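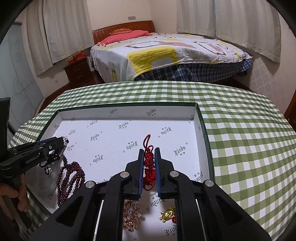 Plernberg Robotics Club
Minutes of the July meeting

Start: 4:30 p.m.
Place: club room, Plernberg community school
Present: 17 members, both advisors
Apologies: two members of the Planton project group

1. Minutes of the last meeting

Approved with one correction. The cost of the replacement motors was listed under the wrong project. It belongs to the line follower and has been moved.

2. Planton project: sorting small items

The group reported on its demonstration recordings. The task is jewelry sorting: bead strands, pendants, cord ornaments and similar small pieces are picked out of a shallow tray with the hand-held grippers. Sessions are being done at members' homes on an ordinary table, as agreed in the spring, so that the backgrounds differ from one recording to the next.

The group has 485 usable recordings. The target for the fall is 1000. At the present rate the target will be missed by several weeks, and the group asked for more people to record. Four members signed up. The sign-up sheet stays on the door until the end of the month.

Problems reported:

Long bead strands tangle with chains and with each other. The group wants to keep tangled cases in the set but label them separately. Agreed.

Knotted cord pieces are the easiest to pick up by the knot. When they are picked up by the loop they swing, and the placing step takes much longer. The group will record both and write the grip point in the log.

Flat pendants lying face down are often missed on the first try. One member suggested a thin foam mat in the tray. Others objected that this changes the task. It was left as it is for now, and the group will try the mat in a separate short series.

Clear plastic bags and wrappers: there was a question about whether packaging should be taken out of the tray before recording starts. No decision. The group will look at the recordings that have packaging in them and come back with a proposal.

It was asked whether patterned tablecloths and printed trays cause trouble for the model. The group does not know yet. The first training run used plain surfaces only. The second run will use everything.

3. Recording log

Too many entries are incomplete. The most common gaps are the start time and which hand did the picking. From now on a recording without both entries does not count toward the target. One member asked if old recordings could be fixed afterward. Yes, if the person who made them can tell from the video. The deadline for this is the next meeting.

Batteries are to be charged before the equipment is passed on. The charger stays in the carrying case. It was missing twice in June.

4. Plulov competition

Entry for the fall round at Plulov is open. The club has room for two teams. The line follower team will enter again. The Planton group would like to enter the open category with the sorting task, but the rules ask for a run without a person's hands on the machine, so the trained model has to be working on the arm by then. The group thinks this is possible for three kinds of item, and it will report on progress next month before the fee is paid.

Travel: the school van holds one team and its equipment. The second team needs a parent with a large car. To be asked at the open evening.

5. Workshop and parts

Orbán, the hardware store, has offered the club a discount on screws, cable ties and small bearings. Orders go through the advisors. Please put requests in one list, not in separate messages.

The soldering station at the back bench is out of use until the new tip comes. The other one may be used with an advisor in the room.

The cabinet with the gripper spares was left unlocked after the last session. The key goes back on the hook in the office.

6. Other business

A request was made to start at 5 p.m. in the fall for members who come by bus. A show of hands was clearly in favor. The advisors will check whether the room is free.

The club shirts are in. Sizes were mixed up in the box, so check the label before taking one.

To do before the next meeting

Planton group: proposal on packaging, short mat series, progress report for Plulov
Everyone who has recorded: complete old log entries
Line follower team: entry form
Advisors: room for the fall, parts order

Meeting closed at 5:50 p.m.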